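HOME ORGANIZATION AND ROOM CARE
Handout 4: Floors, mats and things on wheels
Tuesday, August 30, 2022
Instructor: Suha Smadi

Read before class. Bring the floor sketch you started last week, even if it is ugly.

1. What the advice says

Most tidying guides treat the floor as whatever is left over once the shelves are done. You will find the same few rules in all of them. Keep everything off the floor. Put anything heavy on wheels. Put a mat under whatever rolls. The Clasard booklet on the reading list repeats all three on one page and gives no evidence for any of them, apart from a claim that a cleared floor "feels bigger." Feels bigger to whom? The booklet was put out by a company that sells shelving.

I don't say the rules are useless. I do say you should try them in your own room before you repeat them in an assignment.

2. Wheels

The argument for casters is that furniture which rolls will get moved for cleaning. Maybe. In my own house the rolling cart has stood in one spot long enough to have opinions about it, and the heavy chest without wheels gets dragged out every October. Wheels make moving possible. They don't make anyone do it.

They also bring their own chores. Hair winds around the axle. Grit gets picked up in one room and dropped in the next. A small wheel can catch at the edge of a mat, and then the mat creeps. Evaristo Cuevas, who taught this unit before me, used to have students turn a cart over and clean the wheels with a seam ripper. We will do that in the second hour.

3. Mats

A mat hides dirt very well. Whether it keeps dirt off the floor depends on how often you lift it, and few people lift it. Dark mats are worse in this respect than pale ones, whatever the catalog tells you about "low maintenance." Low maintenance usually means you can't see what needs doing.

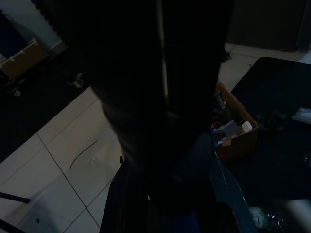
Photo: Skemorari course archive

White tile with a dark mat laid over part of it is a fair test of the usual rules. The tile shows its smudges, and people complain about white tile for exactly that reason. I would count it in its favor. You know where to put the cloth. With casters standing on the mat, the booklet would be satisfied, and I would still want to know what the floor underneath looks like.

Take the box by the wall, too. Under the first rule it should go. But go where? Moving a box from the floor to the top of a cabinet is relocation, and students get full marks for it every year from graders less suspicious than I am. Ask what is in it and when it was last opened. If you can't answer, that is your job for the afternoon, and the box can stay put until you've done it.

4. Grout

Kratochvíl gives grout a whole chapter and recommends sealing it every year. The chapter rests on a survey of 172 households who were asked how clean their floors were. They were not visited. Treat the result as a record of what people say about their floors.

For thin grout lines, start with warm water and a soft brush, then look again when it's dry. Don't buy the Zikham kit for this class. If you already own it, use half the floor for the kit and half for plain water, and write down what you see.

5. For next week

Choose one corner of a room you use. Lift whatever covers the floor there, roll or drag out whatever stands on it, and clean it. Put everything back where it was. Leave it alone for six days and then check it again.

Write no more than 500 words on what had changed. Leave out "before and after" language and anything about how the room made you feel. I want to know what was on the floor, where it collected, and which rule from section 1 would have made a difference, if any did.

Hand in on paper, room 946, or in the tray outside the door.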